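Requests > Equipment > Open > Second arm and gripper quote, task board cell

July, posted by Leanne Whitlock

Holding the Piteck quote until the knob problem is sorted 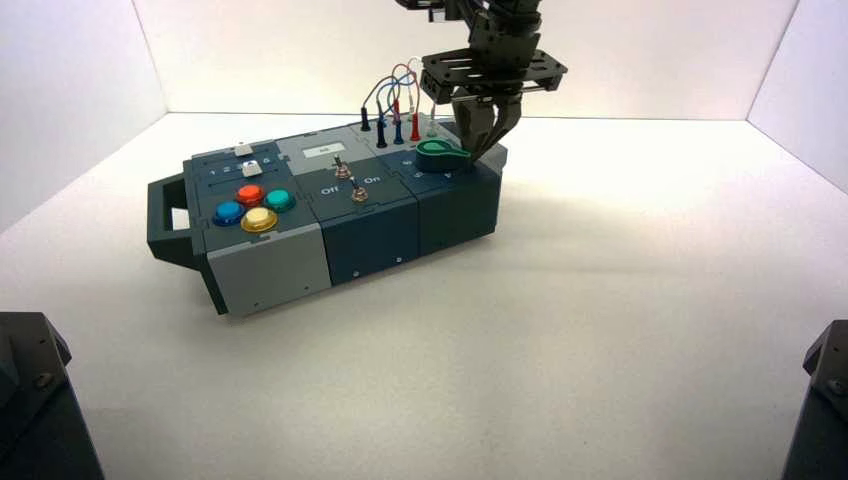
I'm not signing for a second gripper set when we can't say what the first one does on a rotary knob. The quote from Piteck has 2 spare finger pairs at $900 each, plus a service plan priced for a site much bigger than Hiltesthorpe. Their rep says the fingers are the fix. Maybe. He also said that about the last set.

Log so far:

9:40 am. Ran the green knob routine, 10 tries, stock fingers. Grip closes fine. Turn stops short on several of them. No fault code.

10:15 am. Triin lowered the grip force. Slipped more. Put it back.

11:05 am. Re-taught the approach so the fingers come down square to the knob. Better, but I wouldn't pay anybody on the strength of it.

1:30 pm. Buttons and slider run as a check. No complaints there, so I don't buy the "worn wrist joint" theory that came with the offer of a new arm.

Reply from Triin Laur, 2:10 pm
Jaunzems sells a rubber pad kit for $108 that fits these fingers. Can we try that before anyone talks about a second arm? Lead time is up to 10 days. I'd also like to know if Hastus will lend us a set, they offered in spring.

Leanne Whitlock, 2:35 pm
Approved the pad kit, one only. Ask Hastus, but get the loan terms in writing this time. Piteck can wait. I want the same knob routine run on the pads, same board position, and the numbers in this ticket before the quote goes any further. If the pads do the job, the $900 fingers come off the budget sheet and so does the service plan.

Status: waiting on parts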